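Trorby Building, Second Floor: Workroom Inspection Checklist
Inspected by Ansel Kowalczyk, 20/03/2025

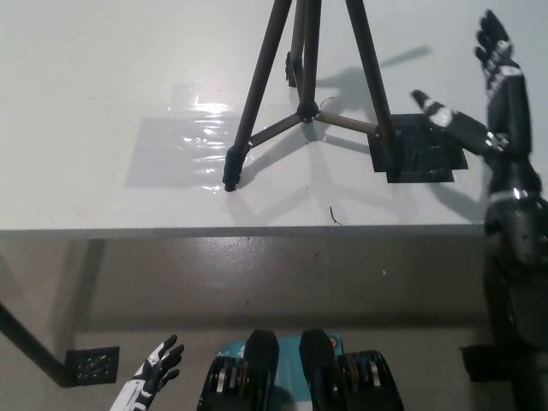 Tripod on a white tabletop, with a sheet of clear plastic to the left.

Marks used: OK, FIX, N/A. Comments go under the item. Items carried over from the July inspection are marked (J).

EXITS AND WALKWAYS

1. Both exit doors open fully from inside. OK
East door sticks a little at the top corner. Still opens with one hand.

2. Exit signs lit. FIX
Sign over the east door is dim on one side. Replacement lamp ordered from Zavik.

3. Main aisle clear, at least 36 inches. OK

4. Nothing stored on the stair landing. (J) FIX
Two flat boxes and a folding chair. Same spot as last time. Moved them to room 232 during the inspection. Please keep the landing clear.

5. Floor mats lie flat. OK
Mat by the sink is curling at one end but does not catch a shoe yet.

ELECTRICAL

6. Panel door closes and has 36 inches clear in front. OK

7. Circuits labeled. (J) FIX
Breakers 9 and 14 still have no label. 14 feeds the north wall outlets. Could not tell what 9 feeds.

8. No extension cords used as permanent wiring. FIX
One brown cord runs behind the shelving to the Mühlbauer dehumidifier. Needs its own outlet or has to be moved to the north wall.

9. Outlets near the sink are GFCI and trip on test. OK
Tested both. Reset fine.

10. Portable heaters. N/A
The one heater was taken out over the winter.

FIRE

11. Extinguishers mounted, pin and seal in place, gauge in the green. OK
Tag 119 by the west door, tag 60 by the sink. Monthly initials missing on tag 60 for February.

12. Smoke detectors tested. OK

13. Ceiling storage at least 18 inches below sprinkler heads. FIX
Top shelf on the south side is too high by a few inches. Take the top row of bins down.

SHELVING AND STORAGE

14. Shelving fixed to the wall. OK
Adari units all have both brackets. One screw was loose on the third unit, tightened.

15. Load limit posted. FIX
Limit is 800 pounds per unit. Card is missing from units 2 and 5.

16. Heavy items on lower shelves. OK

17. Step stool in good condition. OK
Rubber feet worn but not through. Check again next time.

CHEMICALS AND FIRST AID

18. All bottles labeled. FIX
One spray bottle under the sink with no label. Emptied per the data sheet for the floor cleaner and thrown out. If it was yours, label the next one.

19. Data sheet binder on the hook. OK

20. Eyewash bottle in date. OK

21. First aid kit stocked. FIX
Out of medium bandages. Burn gel expired.

FOLLOW-UP

Items 4, 7 and 15 go to the floor lead. Item 8 goes to building maintenance, work request already in. Item 13 to be done by whoever uses the south shelves. Initial and date each line on the door copy when it is finished.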